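**Frage: Vergleich zweier Greifer in der Simulation – welche Kameraposition ist zulässig?**

Kategorie: Greiftechnik und Simulation
Eingestellt am 19. Oktober 2023 von Paavo Ikonen

Sehr geehrte Mitglieder des Forums,

im Rahmen einer Beschaffung vergleichen wir den Zweibackengreifer Forholm mit dem Sauggreifer Bondumico. Vor der Erprobung am realen Arm werden beide Modelle in Flatlow simuliert. Je Greifer sind 81 Läufe mit kleinen Blöcken auf einer Tischplatte vorgesehen. Die Auswertung der Objektlage erfolgt ausschließlich über das gerenderte Kamerabild.

Bei der jetzigen Kameraeinstellung weicht die geschätzte Lage der Blöcke um bis zu 12 mm von den Werten der Simulation ab. Beide Blöcke, der blaugrüne wie der graue, liegen am hinteren Rand der Tischplatte und sind im Bild sehr klein.

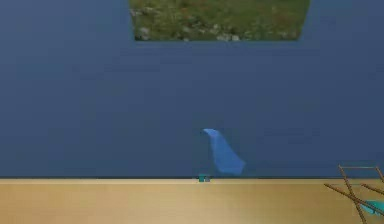 ## Konkret bitten wir um Auskunft zu folgenden Punkten

1. Ist ein Vergleich der Greifer unter diesen Bedingungen aussagekräftig?
2. Sollte die Kamera versetzt oder die Auflösung erhöht werden?
3. Hat der Controller (Choo, Standardparameter) Einfluss auf die Abweichung?

Für Hinweise danken wir im Voraus.

---

### Antwort 1 (vom Fragesteller akzeptiert)

Zu 1: Nach hiesiger Auffassung nein. Der größte Teil der Bildfläche entfällt auf die blaue Wand und die freie Tischfläche. Für die Blöcke verbleiben nur wenige Bildpunkte, sodass der Schätzfehler den Unterschied zwischen den Greifern überdecken kann. Hinzu kommt, dass die Blöcke genau an der Kante zwischen Tisch und Wand erscheinen. Eine Segmentierung arbeitet an solchen Übergängen erfahrungsgemäß unzuverlässig, zumal sich der blaugrüne Block farblich nur mäßig von der Wand abhebt.

Zu 2: Es wird empfohlen, zunächst die Kamera zu versetzen. Bewährt hat sich bei uns eine Aufstellung in 810 mm Höhe über der Tischplatte mit Blick schräg nach unten. Anschließend ist die Kalibrierung zu wiederholen. Eine höhere Auflösung allein behebt das Problem an der Kante nicht.

Zu 3: Die Lageschätzung vor dem Greifvorgang ist vom Controller unabhängig. Bitte vergleichen Sie die Werte bei stehendem Arm. Bleibt die Abweichung bestehen, scheidet der Controller als Ursache aus.

Die bisherigen Läufe sollten für beide Greifer verworfen und mit identischem Startwert des Zufallsgenerators neu durchgeführt werden.

### Antwort 2

Wir setzen Choo seit April ein und haben keine Schwierigkeiten festgestellt. Gegebenenfalls hilft eine Neuinstallation.

### Antwort 3

Ergänzend zu Antwort 1: In Flatlow kann die Wandfarbe in den Szeneneinstellungen geändert werden. Ein neutrales Hellgrau ist hier wegen des grauen Blocks nicht zu empfehlen. Ferner ist zu prüfen, ob der Sauggreifer bei so kleinen Objekten überhaupt vollflächig aufliegt. Maßgeblich ist der Durchmesser des Saugnapfes im Modell, nicht der Wert im Datenblatt.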